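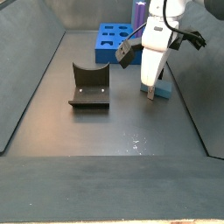 April 6, 2024

Spent most of the morning on the cradle again, and I'm happy to write that I've stopped fussing with the shape of the back. Version 5 is the one I want to keep. Rungnapa asked me over tea why I hadn't simply made the upright piece straight across the top, and I gave her a far longer answer than she was hoping for (sorry, Rungnapa!), but the short of it is that a round thing wants a curved place to rest, and the shallow dip along the top of the black upright is as deep as I care to go. The lip along the front of the base stays too. I'd like whoever picks this up next to leave the two holes near the back of the base where they are, side by side just in front of the upright, as Lyle has already drawn his mounting plate around them and he'll be cross with both of us.

Print notes, before I forget them. This one took around 140 minutes with the draft settings Marcus left on the machine in December, and I didn't touch the infill. The base is 70 mm wide by my calipers, a hair over the drawing, and I can live with that. I did trim a bit of stringing off the underside with the little blue-handled knife, which has gone back in the Grumach drawer where it belongs.

Next thing is the blue foam block. Delphine would like its recesses recut a touch looser for the Starport shapes, the arch most of all, and I said I'd make a paper template first and see how we go. She's also after a second block in the same blue if the supplier still carries the colour. Naveen thinks there's an offcut on the shelf by the Nakamura saw, under the cardboard.

To do: email Lyle the base drawing, find that offcut, and order filament (we're down to the last black spool, and it's a thin one).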